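씨앗 불리기·발아 시험 노트
2021년 1월 17일, Drodwood 온실 작업실

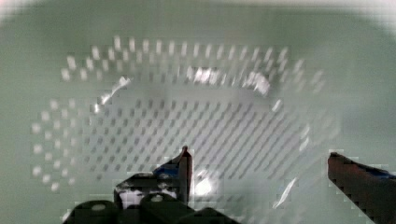 드디어 고추 씨앗 시험을 시작했다! 작년 7월부터 미뤄 둔 일이라 아침부터 괜히 들떠서 장갑도 안 끼고 흙부터 만졌다. 올해는 텃밭용 모종을 일찍 내고 싶어서 품종별 발아 속도를 먼저 확인해 보기로 했고, 오늘 기록은 그 첫 번째다.

품종은 네 가지. Jelínek 고추(우리가 그냥 '엘리'라고 부르는 것), Usex에서 받은 청양 계통, Charito가 집에서 받아 둔 파프리카 씨, 그리고 작년에 쓰고 남은 꽈리고추. 마지막 것은 봉투에 채종 연도가 안 적혀 있어서 솔직히 기대가 크지 않은데, 그래도 넣어 본다. 오래된 씨가 의외로 잘 올라오는 걸 몇 번 봐서 그런지 이런 게 제일 재미있다.

방법
품종당 씨앗 100알. 절반은 미지근한 물에 하룻밤 불리고 절반은 마른 채로 바로 젖은 키친타월에 올린다. 불린 쪽은 건져서 물기를 빼고 같은 방식으로 올린다. 타월은 꽉 짰을 때 물이 한두 방울 떨어질 정도. 지퍼백에 넣되 입구를 손가락 하나만큼 열어 둔다. 작년에는 꼭 닫았다가 곰팡이가 피어서 파프리카를 거의 다 버렸다(아직도 아깝다).

온도는 발열 매트 위에서 낮 28도, 밤에는 매트를 끄지 않고 한 단계만 낮추기로. 매트 조절기가 Sendum 제품인데 표시 온도와 내 온도계가 2도 정도 어긋난다. 오늘은 내 온도계를 믿기로 했다. Mared에게 여분 온도계를 하나 더 빌려 달라고 할 것.

오후 메모
상토도 미리 섞었다. 체로 친 코코피트에 펄라이트를 넉넉히, 지렁이 분변토는 한 줌씩만. 지난번 배합은 너무 무거워서 물을 주면 위가 떡처럼 굳었는데 오늘 것은 손에 쥐었다 펴면 바로 부서진다. 아주 마음에 든다! 남은 건 뚜껑 있는 통에 담아 선반 맨 아래에 넣어 두었다. 통에 '고추용, 비료 없음'이라고 적었으니 상추에 쓰지 말아 주세요. 상추용은 따로 섞을 예정이다.

Charito 의견: 불리는 물에 과산화수소를 아주 조금 타면 껍질이 두꺼운 씨가 빨리 튼다고 한다. 해 보고 싶은데 이번에 한꺼번에 바꾸면 뭐가 효과인지 알 수 없으니 다음 회차로 넘긴다. 농도는 Charito가 예전 노트에서 찾아 주기로 했다.

Mared Pugh 의견: 불린 씨와 마른 씨를 같은 매트에 놓으면 가운데와 가장자리 온도 차이가 결과에 섞인다. 맞는 말이다. 매일 아침 지퍼백 자리를 한 칸씩 옆으로 돌리기로 했다. 순서표는 문 안쪽에 붙여 뒀고, 돌린 사람은 날짜 칸에 이름 첫 글자를 써 주면 된다.

확인할 것
- 매일 아침 같은 시간에 열어 보고 뿌리가 씨 길이만큼 나온 것만 '발아'로 적기. 껍질만 벌어진 건 세지 않는다.
- 18일째에 마감. 그때까지 안 나온 씨는 눌러 보고 물렁한지 단단한지만 기록.
- 먼저 나온 것은 뿌리가 타월에 파고들기 전에 바로 포트로 옮기기. 작년에 하루 늦었다가 뿌리를 여러 개 부러뜨렸다.
- 포트 옮긴 뒤에는 매트에서 내리고 등 아래로. 등 높이는 한 뼘에서 시작.

라벨은 이번에 전부 연필로 썼다. 유성펜은 햇빛에 날아가서 봄이면 아무것도 안 보인다. 엘리와 청양은 떡잎만 봐서는 구별이 안 되니까 섞이면 끝장이다. 포트마다 하나씩 꽂고 트레이 옆면에도 한 번 더 쓰기로.

잘되면 3월 말에는 이웃 텃밭에도 나눠 줄 만큼 나올 것 같다. 바질도 같이 시작하고 싶어서 손이 근질근질한데, 매트 자리가 없다. 고추가 절반쯤 내려가면 그 자리에 바질을 올리고, 방울토마토는 그다음 차례로 한다. 토마토 씨 봉투는 냉장고 문 쪽 칸에 있다.

내일 아침: 불린 씨 건지기, 물 온도 다시 재기, 키친타월 한 묶음 더 사 오기.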